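Foam peg boards: cutting, fit and storage

Cut each hole slightly under the size of its peg. Foam compresses, and a hole cut to the exact outline loosens with use. Mark the shape with a template, score the line in two passes, then clear the waste from the center outward. Finish the walls with 240 grit on a dowel — light pressure only.

Red board, round and square holes:
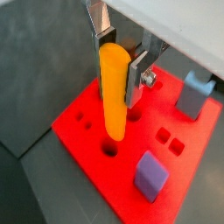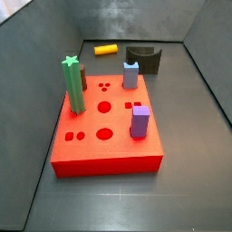 Star sections need the most care. Cut the inner corners first and leave the points for last. Wipe foam with a damp cloth and dish soap; solvents pit the surface. Store boards flat, pegs out, in a lidded bin. The Ollar 507 takes two boards with a divider between them.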